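Kaltodcombe Parish Hall Bookings Archive

README for the transcribed data, release 4

Summary

A transcription of the paper booking ledgers kept for the hall at Kaltodcombe, with one row per booking. The ledgers record who hired which room, for what, and what was charged. The files are plain text and can be opened in any spreadsheet program.

Contents

bookings.csv: one row per booking
hirers.csv: one row per hirer, with a short identifier
rooms.csv: room names and the dates between which each name was in use
charges.csv: tariff bands as printed inside the ledger covers
notes.txt: marginal notes that could not be tied to a single booking

All files are UTF-8 with a header row. Fields are separated by commas and quoted where the text contains a comma. Line endings are LF.

Source

There are 9 ledgers. Ledgers 1 to 6 are bound volumes with ruled columns. The remainder are loose-leaf binders, and the order of their sheets was restored from the receipt numbers. Sheets with no receipt number are filed at the end of the binder they were found in and carry the value U in the column sheet_order.

Transcription was done by Elli Mustonen from scans at 800 dpi. Custódio Rocha checked each page against the paper original and keyed the corrections. Where the two readings differed and could not be settled, both are given, separated by a vertical bar.

Fields in bookings.csv

booking_id: ledger number, page and line, joined by hyphens
hirer_id: key to hirers.csv
room_id: key to rooms.csv
date_written: the date exactly as it stands in the ledger
date_norm: ISO date, blank if the year is uncertain
start, end: 24-hour clock, blank if not given
purpose_raw: wording of the entry, spelling kept
purpose_code: one of the codes listed below
charge: in pence, converted where the entry predates decimal currency
cancelled: Y, N or blank

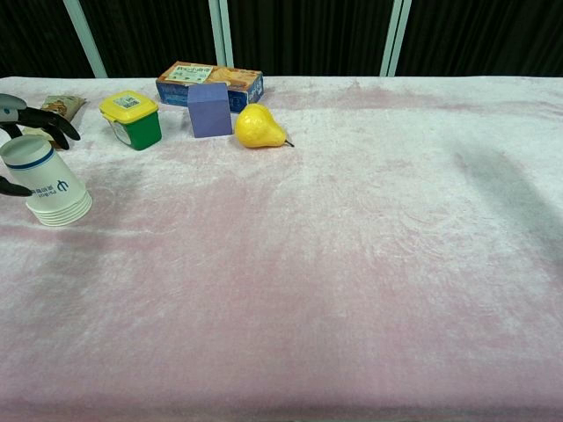
Purpose codes were assigned after transcription was complete. They are MEET (meetings), CLASS (regular teaching), SALE (jumble sales, craft tables, plant sales), PERF (plays, concerts, rehearsals), PRIV (private parties) and OTHER. An entry that fits two codes takes the one that comes first in this list. The clerk used "social" for both PERF and PRIV, so counts for those codes should be read together.

Dates

Weekday names were used to check the normalised dates. An entry marked Friday that falls on another day under the assumed year is left blank in date_norm and is not corrected. Most such cases are in ledger 3, where a run of November entries seems to have been copied from a rough book.

Times written as "evening" or "after tea" are kept in notes.txt and have no value in start or end.

Known problems

The Drevby Room and the Small Room are the same room under different names. Both names are kept in rooms.csv and share one room_id.

Water damage affects the lower corner of several pages in ledger 2. Lost text is shown as [...]. Nothing has been supplied by guesswork.

Charges for the Istard Players are missing from ledger 5 onwards. They paid by annual subscription, and the subscription book has not been found.

Private hirers are given as initials only. The full names are not distributed.

Changes since release 3

Duplicate hirer identifiers merged.
Column cancelled added.
Charges in ledger 4 recalculated; an earlier script treated shillings as pence.
Mudgway Road and Mudgway Lane separated in the address field of hirers.csv.

Reuse

The transcription may be copied and adapted with credit to the transcribers. Corrections are welcome and should quote the booking_id and the proposed reading. Please do not send edited copies of the whole file.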